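Rollow: a home arm that picks up after me
Project report, Fadwa Bennani

So my project this semester was Rollow, a small arm that I built at home on the end of my desk (my roommate has been very patient). The plan was simple enough to fit on a sticky note: grab soft things, move them over, let go. I picked soft things because everybody in my group was doing blocks and I wanted something messier!

The first version was pretty bad. I printed the fingers too short, and the wiring hung down and caught on everything each time the wrist turned. I took the whole wrist apart 2 times in October. The fix was mostly cable ties, plus a new bracket that Alvarado, the shop down the street from campus, let me print on their machine for next to nothing.

Software was the part I was scared of, and it was okay in the end. I drive the arm by hand from a second controller, record what I do, and train on that. I did 17 practice runs before I kept any, then trained for 3000 steps overnight with the laptop fan screaming.
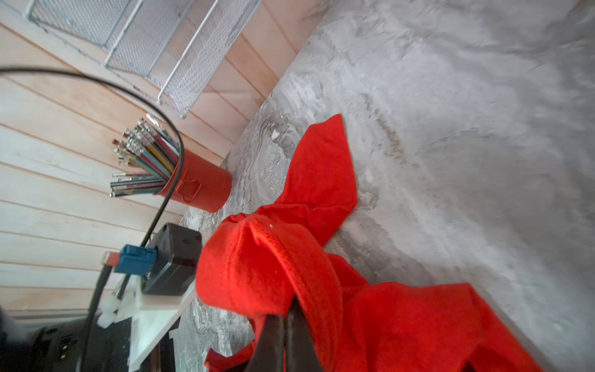
Cloth is so much harder than I expected. It never lands the same way, so I can't just tell the arm to go to one spot and close. Coming in low with both fingers and pushing into the folds before closing is what I settled on, and I'd start there if I did it over. I still want to try softer fingertips, and my next 5 test sessions are all going to be about letting go cleanly. The parts list and the wiring notes are in the back of my binder if anybody wants to copy them.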